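Zusgate Bench Cell Marking and Setup Kit

For single-arm tables. Supplied by Carkau, Stundport.

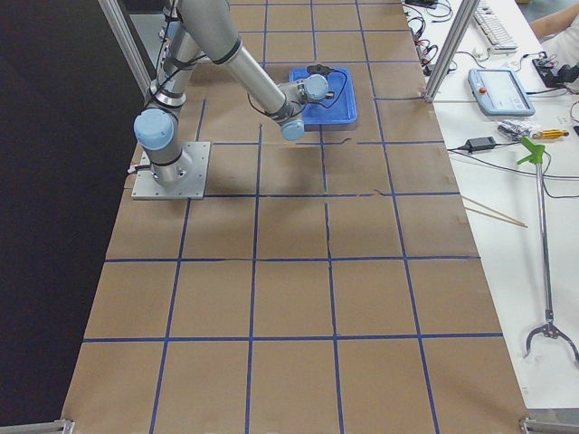 Single arm on a bolted base plate, with a taped grid on kraft paper and the teach pendant on the side table.

The Zusgate kit is for workshops, colleges and test rooms that run one small arm on a bench and need a written, repeatable way of setting it up. It contains the marking materials, the record sheets and the Lema setup guide. It does not include an arm, a controller, a pendant or any guarding.

What is in the box
Kraft paper, one roll
Blue painter's tape, four rolls
Cable straps, pack of 80
Zone cards and table labels, 60 in total
Daily check sheets, pad of 200
Lema setup guide, 83 pages, spiral bound

How the guide is organised
The first half deals with the risk assessment. It follows the usual order: describe the task, list the hazards, estimate the risk, choose the measures, then check that they work. Blank forms are at the back and can be copied for use on your own site.

The second half covers the bench itself:
Base plate. Bolt it down through every corner hole. Check the bolts before the first run of the day and after any knock or collision.
Grid. Lay the tape in straight rows across the paper and write the row and column names on the zone cards. The grid is a reference for placing trays and parts. It is not a safety boundary and must not be used as one.
Cables. Strap them along the arm and leave enough slack for the full turn of each joint. Move every joint through its working range at low speed before fixing the last strap.
Pendant. Keep it within reach of the operator, with the stop button clear of bags, tools and leads. Test the stop at the start of each shift and write the result on the check sheet.
Side table. Hand tools and spare parts stay on this side while the arm is powered. Stop the arm before reaching over to the work side.
Paper. Replace it when a tear or fold could catch a tray, and re-mark the grid from the same corner each time.

Standards
The guide is written to be read alongside ISO 12100 on risk assessment and ISO 10218 on industrial robots. Copies of the standards are not supplied. Using the kit does not make a cell compliant — that depends on the arm, the gripper, the task and the people near it, and the assessment has to be carried out on your own installation. Any change of tool, speed or workpiece means going back to the forms.

Ordering
The kit is sent from Stundport in one carton. Orders received by noon on Friday go out the same day. Paper, tape, straps and check sheets can be bought separately as refills. The guide was last revised in November, and owners of the earlier version can ask Carkau for the changed pages at no charge.

Related items: Zusgate refill pack, Lema wall chart for bench cells, spare zone cards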